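4.2. La jornada de puertas abiertas en Zurnaritz

Confieso que llegué a la jornada del 27 de septiembre de 2025 con más curiosidad por el público que por nuestros propios aparatos. Llevábamos desde enero grabando demostraciones entre nosotros, siempre los mismos cuatro, y ya nos sabíamos las manías de cada cual. Lungile Van Wyk cierra las pinzas antes de tiempo, yo giro demasiado la muñeca, y así. Lo que nos faltaba era gente sin costumbre, y Zurnaritz nos la trajo en una sola mañana: pasaron 84 visitantes, de los que 60 quisieron probar las pinzas de mano y firmaron el consentimiento.

El procedimiento era muy sencillo (más que el de la sección 3, que reservamos para las sesiones internas). Dalva Portela hacía primero una demostración de un par de minutos, sin explicar casi nada, y después el visitante repetía la tarea con un paño sobre una mesa: cogerlo, extenderlo, doblarlo por la mitad. Quien se animaba podía seguir con tareas libres. ¡Y vaya si se animaron! Una señora de Corkeo estuvo doblando el mismo paño hasta que tuvimos que pedirle el sitio para los siguientes.

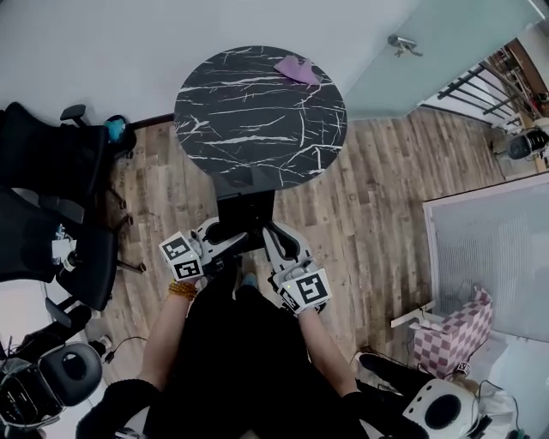 Figura 3. Manejo a dos manos de las pinzas junto a la mesa redonda, visto desde la cámara de cabeza.

Lo que más nos preguntaron fue para qué servían los cubos, y reconozco que la primera vez contesté fatal, con una parrafada sobre sistemas de referencia que dejó al grupo mirando al techo. Sebastião Barros lo resolvió mucho mejor: les decía que cada cubo es como una matrícula, y que por eso interesa que se lea desde arriba. En la figura 3 se entiende enseguida, con un cubo blanco de marcas negras montado sobre cada pinza y las dos parejas de dedos juntándose justo por debajo del pie de la mesa. Esa postura, con los brazos hacia delante y hacia la base del pie, nos interesa bastante, y en el protocolo original ni la habíamos contemplado, porque dábamos por hecho que todo iba a pasar encima de la mesa.

De la jornada salieron 2,273 segmentos utilizables. Descartamos 119, casi todos por pérdida de los marcadores al cruzar las manos o al girar mucho la pinza. Yaroslav Sydorenko revisó los descartes uno a uno y encontró algo que me parece lo más útil de esta sección: los visitantes pierden el marcador al principio de la tarea, cuando todavía buscan el agarre, mientras que nosotros lo perdemos al final, cuando vamos con prisa. No tenemos datos suficientes para decir que ocurra siempre, pero ya hemos cambiado el filtro de Sudex para que no recorte los primeros segundos de forma automática.

Queda un detalle menor - menor para el artículo, no para nosotros. Varias personas pidieron ver su propia grabación al terminar, y como no lo teníamos previsto improvisamos una pantalla con el visor de Tavares. Al verse, muchas quisieron repetir, y esas segundas tomas las guardamos aparte. Se analizan en la sección 4.3.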